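Section 2 – Hanging your Flinen rail kit

Read all of it before drilling. Takes almost 26 minutes for one rail.

1. Find the studs. Mark both in pencil.
2. Hold the rail level, 13 inches below the ceiling line. Mark the holes.
3. Drill pilot holes. Small bit first.
4. Screw in the rail – snug, don't crank it. Overtightening bends the lip.
5. Clip on the hangers. Listen for the click.
6. Hook the frame on, let go slowly.

CAUTION: No rail over a bed or crib. Turn off power if theres wiring in the wall.

Note: Plaster walls need the Murix anchors, sold seperately. Drywall plugs will pull out.

Frame crooked? Slide one hanger, check with a level, lock the tab. Dark prints look best away from direct sun, and glare is less of a problem on a side wall.

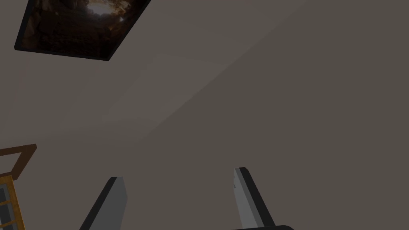
Reader comment, Nollitside: Step 4 needs a torque setting for power drivers. Mine bent the lip on the lowest one, had to order a new rail.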